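Soft Stuff: Sorting, Folding and Storing Textiles in a Shared Student House
Project report, Household Studies elective
Submitted by Upendo Kombo, 2018-04-06

Why I picked this

So, I live in a house on Suswood Lane with a bunch of other students, and we have one linen closet. One! Everything made of cloth ends up in there: towels, sheets, blankets, the curtains from the last people who lived here, a sleeping bag with a broken zipper. When the course asked us to find a household problem and work on it for a term, I didn't have to look very far (I opened the closet door and a pillowcase fell on me).

My question was pretty simple. If you fold things by a fixed method and give each kind of cloth its own place, does it take less time to find what you want, and do people keep it up once you stop nagging them?

What I had to work with

My budget was 40 dollars. Most of it went on two shelf dividers and a pack of cardboard tags, and the rest on a lint roller that I've used on my coat more than on the project. The closet has deep shelves, and deep is the whole trouble with it. Things go in at the back and you don't see them again until you move out.

I also borrowed the big table downstairs for sorting. I tried doing it on my bed first and that was hopeless, you fold something, turn around, sit on it. A table is so much better! You can stand up straight and spread things out and walk around to the other side.

How I did it

I pulled everything out and made piles by use. Things for beds, things for the bathroom, things for the table, and then the pile I called "other," which was of course the biggest. My roommates went through the "other" pile and claimed what they wanted. A few pieces went to the donation bin on Gasby Street, and the curtains are now drop cloths for the art students next door.

Then the folding. I tested two methods. One is the ordinary flat fold my grandmother taught me, in half and in half again until it fits. The other is the file fold, where you fold the thing into a narrow strip and then into a little packet that can stand up by itself. I timed myself on both with a kitchen timer and wrote the times in a notebook, and afterward I asked my roommates to fetch particular things from the closet while I timed them too. They thought this was very funny.

What happened with the tablecloths

Tablecloths were my favorite part and also the worst part. They're big, they slide, and they never seem to be quite the shape you thought they were. Printed ones turned out to be the easiest, because you can use the pattern to find your place. With a check you just follow a line of the squares and your fold comes out straight. Plain ones you have to eyeball, and mine came out like a slice of pizza more than once.

The strawberry one is the cutest thing in the whole project, pink and white checks with big red strawberries and squares with paw prints in them. The paw square in the center even has a tiny heart in the pad! I'd been so busy with sheets that I hadn't looked at it properly until I started on the grey blanket with the stars. 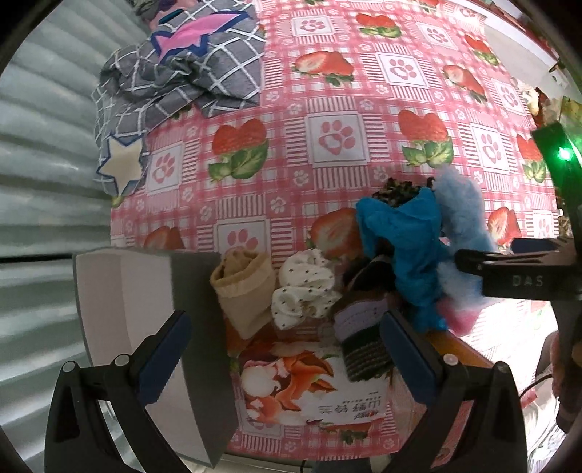 Blankets

Blankets don't want to be filed. I tried it with every one we own and the packets sagged and then slowly lay down, like somebody falling asleep on the bus. The flat fold won here, no contest. I ended up giving blankets the bottom shelf, folded flat, with the folded edge facing out so you can grab one without dragging its neighbors along. A grid print is handy for the same reason as a checked tablecloth, you have lines to follow.

Results

The file fold was slower for me at the start. My first fitted sheet took 90 seconds and a lot of bad language. By the end of the term I was nearly as quick as with the flat fold, except for fitted sheets, which I've made my peace with. They get rolled.

Fetching got faster for everything on the towel shelf. For sheets it depended on who was fetching. Bosman, my roommate upstairs, never reads the tags and just pulls until something looks right, so his times hardly changed at all. For tablecloths there wasn't much to measure, we don't use them that often, but I did like being able to see the prints all lined up.

As for keeping it up: the towel shelf stayed neat, the sheet shelf went wobbly after a couple of weeks, and the blanket shelf was fine until the cold snap, when everybody took one and put it back as a ball.

What I'd change

I'd put the tags on the front edge of the shelf and make the writing bigger. I'd skip the dividers on the blanket shelf and save the money. I'd also do the sorting in July, when nobody needs a blanket in the middle of it, and I'd get the whole house to fold together at least once so the method isn't only in my head.

I still have the sleeping bag. If anyone in the class can fix a zipper, please come find me.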